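La profondeur de champ, c'est ce qui m'a pris le plus de temps à comprendre. J'ai acheté un 50 mm d'occasion en pensant que l'ouverture servait surtout à faire entrer plus de lumière. Elle sert à ça, mais elle décide aussi de ce qui sera net.

Au début je photographiais tout à f/2. Sur un portrait de Noelia Robles fait en juillet, l'œil gauche est net et l'oreille est déjà floue. Elle l'aime bien, moi moins. À f/8, même distance, tout le visage tient.

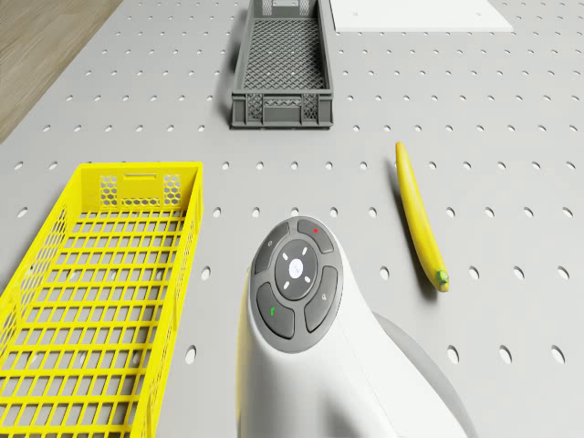

La distance compte autant que le diaphragme. Plus on s'approche du sujet, plus la zone nette se réduit. Pour les petits objets posés à plat, je recule un peu et je recadre ensuite. On perd des pixels, mais pour un écran ça suffit.

Aminu Dauda m'a conseillé de faire trois vues du même sujet à des ouvertures différentes et de choisir à la maison. Je le fais encore, surtout en intérieur. Il faut surveiller la vitesse quand on ferme : sans trépied, j'ai jeté pas mal d'images bougées.

Prochain article sur le flash, quand j'aurai reçu le câble.

Dernière mise à jour : 20 avril 2021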